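The Night Bench

Soudabeh Rostami had packed metal plates at Soner for eleven years when the machine came to the bench next to her. It came in May, in three crates, and for the first weeks it did nothing but open and close its fingers.

Anqi Qin was the person who stayed with it. She was young and she brought her own tea in a glass jar. She wrote everything in a notebook, even the mistakes, and there were many mistakes in May.

"Can it do my work?" Soudabeh asked her one evening.

"Some of your work," said Anqi. "Slowly."

"Which part?"

Anqi thought for a long time. "The plate into the box," she said. "The foam, not yet."

Soudabeh was pleased about the foam. The small pads stuck to everything. They stuck to her sleeve, and she found them at home on the kitchen chair. Her husband had once found one in the rice. She had always thought of them as the stupid part of the job, and now it was the part the machine could not do.

The order from Plarkudico was for 2000 pieces, and Mr. Rahimi, who owned the shop, walked up and down the floor with his hands behind his back. He wanted to know if the machine could work at night alone. Anqi said that it could work at night if somebody was there. Mr. Rahimi said this was not what the word alone means.

So Soudabeh took the night hours. The pay was better, and her daughter was studying in Zulturley and had a room there that cost too much. She sat on a high stool with a blanket on her knees. Her duty was to press the red button if something went wrong, and to fill the tray when it was empty.

In the first night she pressed the button 102 times. She knew the number, for Anqi read it to her in the morning from the screen.

"Was it wrong so many times?" Anqi asked.

"No," said Soudabeh. "Sometimes I was nervous."

After that she tried to keep her hand on her knee and wait. It was difficult, as it is difficult to sit in a car when your child is driving. 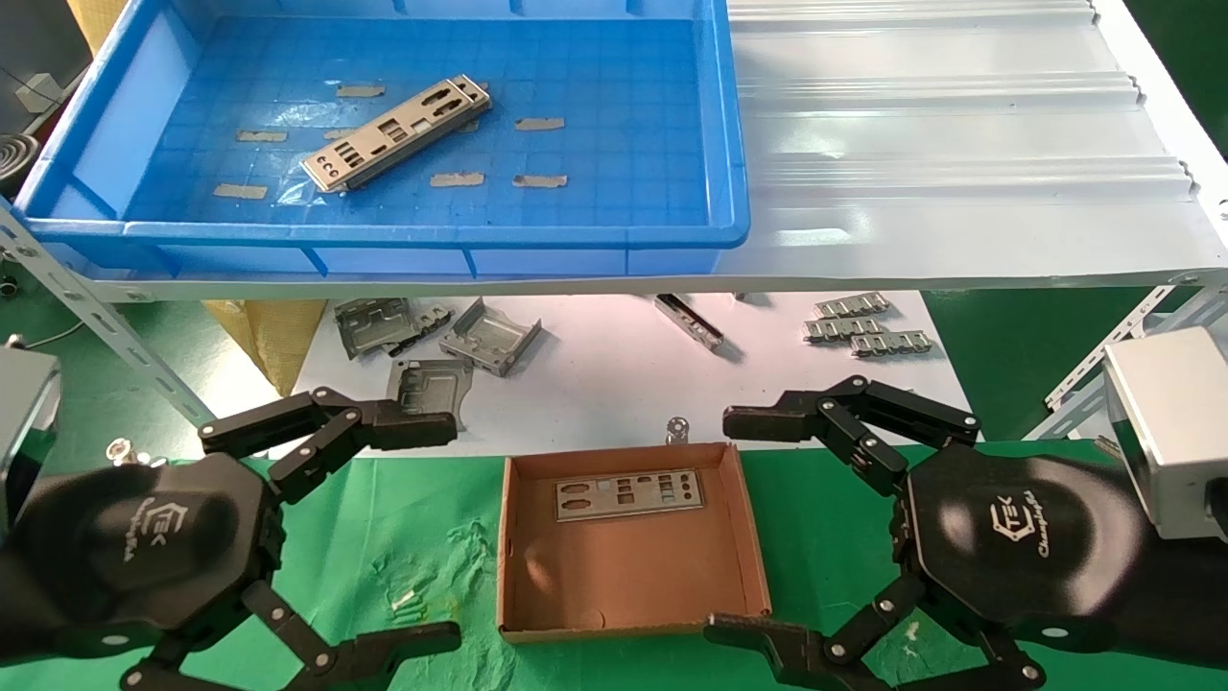 She learned how it thought, if this is the right word. It did not like a plate that lay on plastic film. A plate flat on the bottom of the tray it took after one or two tries. When it failed it went back to the beginning and started again, without any shame. Soudabeh, who had cried in the washroom in her first week at Soner, watched this with some envy.

On 25th September they reached piece 1089 and the machine stopped with its fingers open. Anqi was asleep on two chairs. Soudabeh did not wake her. She got down from the stool, put the plate straight with one finger, and climbed up again. The machine took it.

She did this four times more before morning.

"It was a good night," said Anqi, looking at the screen. "Only one stop. What did you do?"

"I filled the tray," said Soudabeh.

Anqi looked at her, and then she opened the notebook and held out the pen.

"Write it how you did it," she said. "In your own language, if it is easier."

Soudabeh took off her gloves. There was a foam pad on the left one, near the thumb.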